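Vale a pena o kit de encaixe da Skatik para braço pequeno, ou é plástico caro?

Henrik Oltmanns
31 de janeiro de 2025

Boa tarde a todos. Dou formação numa oficina que já tem um braço colaborativo, comprado com entusiasmo e desde então usado sobretudo para impressionar visitas. O diretor quer agora que ele "faça alguma coisa", e o comercial da Skatik apareceu no momento certo, como aparecem sempre.

A proposta é o kit de encaixe e montagem: tabuleiro branco com alojamentos redondos, pinos quadrados altos, peças cilíndricas com ponta roscada, tudo com marcadores colados, mais um módulo de software chamado Arley que lê os marcadores e diz ao braço onde estão as coisas. Preço pedido: 1155 euros, mais 400 por ano pela licença do Arley a partir do segundo ano. A instalação é à parte, e quando perguntei quanto era a instalação o senhor mudou de assunto para a versatilidade.

As minhas dúvidas são de gente prática. O kit aguenta formandos? O Arley trabalha com a câmara que já temos, ou obriga a comprar a deles? E quem tem isto montado continua a usá-lo passados uns meses, ou foi para o armário fazer companhia à impressora 3D?

Agradeço respostas de quem tenha mexido no material. A brochura já a li, e é muito bonita.

Waltraud Görtz

Temos o kit desde dezembro, num laboratório de ensino, por isso ainda estamos naquela fase em que as peças estão todas e ninguém perdeu a chave sextavada. Vou por partes, e aviso que sou de respostas compridas.

As peças são boas. Os pinos assentam nos alojamentos com uma folga decente, nem tão justa que o braço empanque, nem tão larga que aquilo dance. As roscas dos cilindros são mais delicadas. Uma das nossas já ficou com o primeiro filete mordido, depois de um formando ter decidido que a força máxima era um valor por defeito razoável. Peça de substituição pedida, três semanas de espera, e chegou numa caixa onde cabia um micro-ondas.

Os marcadores são etiquetas coladas. Funcionam muito bem enquanto estão limpas. Dedadas toleram, fita-cola por cima não, porque brilha e o Arley fica a olhar para o reflexo com ar de quem viu um fantasma. Imprimam umas folhas de reserva no primeiro dia. O ficheiro vem no kit, numa pasta chamada "Trulham_final_2", e não me perguntem quem ou o que é Trulham, que eu perguntei ao apoio técnico e também não sabiam. 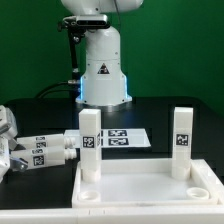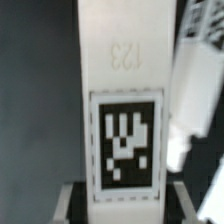

A parte que a brochura resume em meia linha é a calibração. A câmara que vê a bancada e a câmara do punho têm de concordar sobre a posição das coisas, e no início concordam tanto como dois cunhados a estacionar um carro. O assistente do Arley leva-nos por uma sequência de poses. À primeira tentativa gastei uma manhã inteira, à terceira já ia em menos de uma hora. Depois disso não mexam no suporte da câmara. Nem para limpar. Nós pusemos um papel a dizer "NÃO TOCAR" e foi tocado nessa mesma tarde, suponho que para se ver melhor o papel.

Quanto à câmara: o Arley aceitou a nossa, que já tinha uns anos, mas tive de ir à página avançada das definições e escrever os parâmetros à mão. O menu só lista os modelos que a Skatik vende. Não é bem obrigar a comprar, é deixar a porta fechada e a chave debaixo do tapete.

A luz conta mais do que eu esperava. Com luz uniforme corre tudo bem, com sol da janela a bater na bancada os marcadores perdem contraste e o braço fica parado a pensar na vida. Resolvemos com uma persiana, que acabou por ser a melhoria mais rentável do projeto.

Se o kit serve para ensinar, serve. Os formandos percebem depressa que apanhar uma peça é fácil e que pousá-la no sítio certo é outra profissão. Se o diretor espera que o braço passe a produzir alguma coisa vendável, convém mostrar-lhe primeiro a velocidade do ciclo, de preferência depois do almoço, quando estiver sentado.

Sobre a instalação paga: dispensem. É um técnico que abre a caixa, monta o tabuleiro e lê em voz alta o manual que já têm. O manual, aliás, está melhor em inglês. Na versão portuguesa a garra aparece duas vezes como "agarradeira" e uma como "o apreensor", que parece nome de filme.

Pascal Hinrichs

Eu não comprava. Um tabuleiro e uns pinos imprimem-se em casa, os marcadores são gratuitos e há bibliotecas abertas para os ler. Fica por uma fração do preço. Fiz assim e funciona.

Sorcha Ó Néill

O Pascal tem razão no princípio, mas eu fui por esse caminho e gostava de deixar aqui a fatura. Imprimi o tabuleiro duas vezes, porque da primeira empenou nos cantos. Os pinos saíram ligeiramente ovais na base. Escrevi o programa de deteção num fim de semana e passei os meses seguintes a escrever o resto, que é a parte que os tutoriais deixam "como exercício para o leitor". Se tiverem alguém na oficina a quem isto dê gosto, façam, que se aprende imenso. Se essa pessoa for o Henrik, e o Henrik também der as aulas, comprem o kit.

Só uma coisa que a Waltraud não referiu: peçam por escrito o que acontece ao Arley se não renovarem a licença. A mim disseram ao telefone que a leitura dos marcadores continua a funcionar e que só se perdem as atualizações. O contrato que me enviaram dizia outra coisa. Pedi esclarecimento, responderam com um inquérito de satisfação.

Há também a Siddiqui, que aluga um conjunto parecido ao mês. Pediram-me uma caução pouco simpática, mas para convencer um diretor pode chegar. Não experimentei, só tenho o orçamento.

Henrik Oltmanns

Obrigado a todos, sobretudo pela chave debaixo do tapete. Vou pedir o contrato antes de pedir o kit e perguntar pela instalação outra vez, agora por escrito, para ele não poder mudar de assunto com a mesma facilidade. A persiana já a temos. Está avariada, mas está fechada.

Perguntas relacionadas

Câmara no punho ou câmara fixa: por onde começar?
Marcadores impressos em papel mate ou autocolante?
Arley não reconhece a câmara depois da atualização
Alguém já devolveu material à Skatik?
Força da garra para peças roscadas pequenas
Aluguer na Siddiqui: o que cobre a caução?
Tabuleiro impresso em 3D empena nos cantos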